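Projektbericht: Der Ton zu »Nidness«, einem Skatefilm ohne Dialog
Aqeel Yousafzai, Modul Medienpraxis

Wie ich zu dem Thema kam

Ich skate selbst eher schlecht, schaue aber seit Jahren jeden Skatefilm, den ich in die Finger kriege. Als im Seminar die Projekte verteilt wurden, war mir sofort klar, dass ich irgendwas damit machen will. Die Gruppe Pavell (so nennen sich die Leute, die am Busbahnhof in Ullau fahren) hatte über den Winter einen kurzen Film gedreht, sieben Minuten lang, Arbeitstitel »Nidness«. Das Bild war fertig geschnitten, der Ton war eine Katastrophe: Wind, Busse, dauernd jemand, der hinter der Kamera »Alter!« ruft. Also habe ich angeboten, die komplette Tonspur neu zu bauen. Keine Musik, keine Sprache, nur Geräusche. Das war mein Projekt, und ich hatte ehrlich gesagt keine Ahnung, worauf ich mich da einlasse.

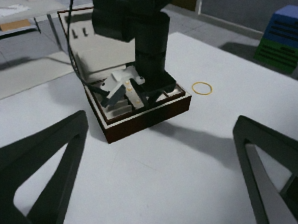

Was ich mir vorgenommen hatte

Die Grundidee: Jeder Trick soll so klingen, wie er sich anfühlt, und das ist meistens viel lauter und dreckiger, als ein Kameramikrofon es hergibt. Ein Ollie ist im Originalton ein kurzes Klacken. Wenn man draufsteht, ist es ein richtiger Schlag, den man bis in die Knie merkt. Diesen Schlag wollte ich haben.

Dazu kam die Vorgabe vom Seminar, dass wir keine fertigen Soundbibliotheken benutzen. Alles selbst aufnehmen! Ich fand das zuerst ziemlich übertrieben, inzwischen finde ich es gut, weil man sonst wahrscheinlich einfach das erste Rollgeräusch nimmt, das halbwegs passt, und sich nie fragt, ob der Boden im Bild überhaupt so klingt.

Als Erstes habe ich eine Spotliste gemacht, also den Film Bild für Bild durchgesehen und jedes Geräusch notiert: Rollen auf Asphalt, Rollen auf Platten, Pop, Landung, Grind, Sturz, Jackenrascheln, Schritte. 36 verschiedene Geräuschtypen standen am Ende drauf. Die Liste würde ich beim nächsten Mal genauso wieder anlegen, nur mit einer eigenen Spalte für den Untergrund. Den habe ich immer dahinter in Klammern geschrieben, und beim Sortieren war das die Hölle.
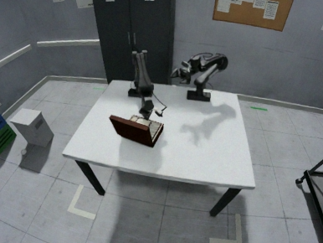

Aufnehmen

Aufgenommen habe ich im April, größtenteils im Keller bei mir im Wohnheim und zwischendurch draußen, morgens um sechs Uhr, wenn in Ullau noch keine Busse fahren. Das Aufnahmegerät kam aus der Technikausleihe. Für die Rollgeräusche bin ich mit dem Mikro in der Hand neben dem Board hergelaufen, was bescheuert aussieht und auch so klingt, man hört nämlich die Schritte mit. Besser wurde es, als ich mich auf das Board gesetzt und mich angeschoben habe, Mikro knapp über der hinteren Achse. Das Ergebnis ist ganz nah und körnig, bei den Platten hört man jede einzelne Fuge.

Bei den Grinds habe ich am längsten rumprobiert. Eine echte Achse auf einer echten Kante klingt in der Aufnahme dünn, fast wie ein Reißverschluss. Am Ende sind es drei Schichten geworden: die echte Achse, ein Spachtel auf einem Backblech und ganz leise darunter ein Stuhl, den ich über den Kellerboden gezogen habe. Der Stuhl macht den Bass. Meine Mitbewohner fanden die Woche nicht so toll.
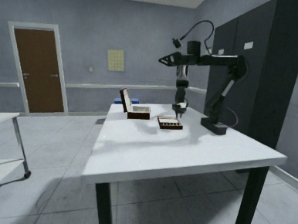 Weißer Tisch mit zwei schwarzen Roboterarmen, Simulation

Stürze sind übrigens einfacher, als man denkt. Eine alte Winterjacke, vollgestopft mit Handtüchern, aus Brusthöhe fallen lassen, dazu einmal mit der flachen Hand auf den Oberschenkel. Für den großen Sturz an der Treppe habe ich das mehrfach übereinandergelegt und jede Schicht etwas verschoben. Die Pavell-Leute haben beim Anschauen alle das Gesicht verzogen — mehr Lob kann ich mir nicht vorstellen.

Schnitt und Mischung

Jetzt der Teil, bei dem ich mich verschätzt habe. Ich hatte am Ende über 1000 einzelne Clips auf der Festplatte, und die hießen größtenteils »neu«, »neu2« und »neu_gut«. Das Anlegen im Schnittprogramm hat darum doppelt so lange gedauert wie geplant. Beim Anlegen habe ich gemerkt, dass exakt synchron oft falsch wirkt. Eine Landung, die minimal nach dem Bild kommt, fühlt sich schwerer an. Kommt sie nur ein bisschen zu früh, wirkt alles wie Plastik.
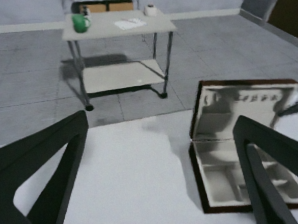 In der Mischung habe ich dann den Fehler gemacht, alles laut zu lassen, weil ich auf jedes Geräusch einzeln stolz war. Beim ersten Vorspielen im Seminar kam von Pesonen aus der Parallelgruppe der Kommentar, nach zwei Minuten höre man gar nichts mehr, weil einfach alles knallt. Das saß, und er hatte recht. Danach habe ich die Rollgeräusche stark runtergezogen und vor den großen Tricks kurze Löcher gelassen, in denen fast nur Luft zu hören ist. Der Pop danach wirkt doppelt so groß, obwohl ich an dessen Pegel nichts verändert habe.

Was offen geblieben ist

Die Schritte gefallen mir immer noch nicht. Ich habe sie alle mit denselben Schuhen aufgenommen, und im Film laufen verschiedene Leute rum, das hört man, wenn man es einmal weiß. Außerdem fehlt in der Nachtszene die Atmosphäre fast komplett. Ich hatte dafür eine Aufnahme vom Parkplatz, aber da brummt eine Lüftung drin, die ich nicht rausbekommen habe.

Der Film läuft beim Rundgang im großen Seminarraum, die Tonspur liegt als Einzelspuren auf dem Server. Wer den Backblech-Grind haben will, darf ihn gern benutzen, der Clip heißt »neu_gut7«.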